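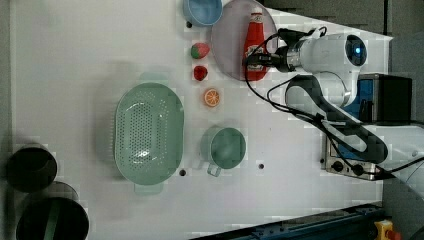 Baek's comment on the draft came back this morning: the success numbers for the bottle task can't be compared with the January ones, the argument goes, because in January we counted a grasp as good once the fingers had closed and the wrist current rose, and now we count it only if the object stays in the gripper through the transport segment. Fair. The January table comes out of the draft until the old logs are rescored.

June 18, 2024

Setup. Single arm, gripper, overhead view, white tabletop. Target is the ketchup bottle, lying on its side on the purple plate. Distractors left in place: blue bowl, green mug, colander, toy strawberries, orange slice. Speed limit as in the Prukum config. E-stop checked before the first run.

Question for this week: does the policy trained with mixed clutter lose anything on a bottle lying down, compared with the policy trained on the target alone? Same architecture, same demonstrations of the bottle, only the background objects differ. Both checkpoints exported from Gasa, same action chunk length.

Data. 289 demonstrations in the clutter set after filtering. 19 removed, nearly all for a gripper command that lagged the recorded width by more than our limit. I did not remove the slow ones. The target-only set was cut down to the same size by random draw, seed in the run file.

Protocol. 100 rollouts per checkpoint, interleaved so that lighting drift hits both equally. Plate position drawn from the list, bottle angle drawn separately. Objects outside the plate are reset by overlay against the reference view. A rollout ends on release, on timeout, or when the operator stops it. Operator stops count as failures and get a code.

Notes from the first block:

- Approach is clean on both checkpoints when the cap points away from the base. With the cap toward the base the target-only policy hesitates over the neck, closes high, and the bottle swings.
- Grasps on the lower part of the body hold best. The demonstrations are heavy on this, so no surprise. Need the distribution of grasp points along the bottle axis before saying anything about preference.
- The plate moves. If the fingers come down low they catch the rim and push the plate before closing. The policy corrects if the shift is small. Coded P1 for now, separate from a slip.
- Cable slack near the wrist is enough for this workspace but I would not go farther left with it. Retie before the colander task.

Scoring. Two passes, second pass blind to checkpoint. Disagreements so far are all on the P1 cases where the bottle is lifted but the plate ends up out of place. Strictly that is a success under the written rule. I think the rule should stay as it is for this report and P1 should be given its own column, otherwise we repeat the January mistake of changing the criterion halfway through.

Bootstrap intervals with 1000 resamples, resampled by plate position and not by rollout, since rollouts at one position are not independent. Did it both ways on the partial block to see the size of the effect: the per-rollout interval is visibly too narrow. Not copying the partial numbers here, they will only get quoted.

On the rescoring: the January logs have gripper width through the whole episode, so retention during transport can be recovered by thresholding width after lift. Threshold has to be set per object. For the bottle the closed width depends on where it is held, so a fixed value will misread the neck grasps. Try a relative drop from the width at lift. Validate on this week's data first, where we have the hand labels.

To do:
finish second block
axis histogram of grasp points, both demo sets
rescore script, bottle only
ask Pledside whether their logger keeps wrist current at full rate or decimates it
retie wrist cable

Draft text for the method section stays frozen until the rescoring is in. Folder is pledside_compare/bottle_flat, the older one without the suffix has the wrong camera extrinsics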